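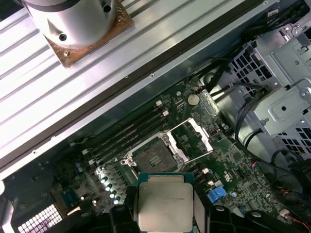 *CPU placement, Villow cell. Gripper holding the processor, socket open.*

**Cell check, 2021-10-15, T. Blackwood**

- [x] Load plate and lever fully open before the arm moves in
- [x] Chip held by its edges
- [x] E-stop reachable from both stools -- moved since June, people like it better
- [ ] Cables tied back from arm path. Black bundle by the drive cage still loops along the board's top edge. Fontes to add clips.
- [ ] Wrist strap at bench 2. Missing. Operators still close the lever by hand, so they need it.
- [x] Arm speed limit set to 25%

**Comments**

Rimley asked if the placers are now just watching. Mostly, yes -- two of them have moved to inspection and want proper training for it. Rotate watchers every 20 minutes. Eyes get tired faster than hands did.

Recheck open items Monday.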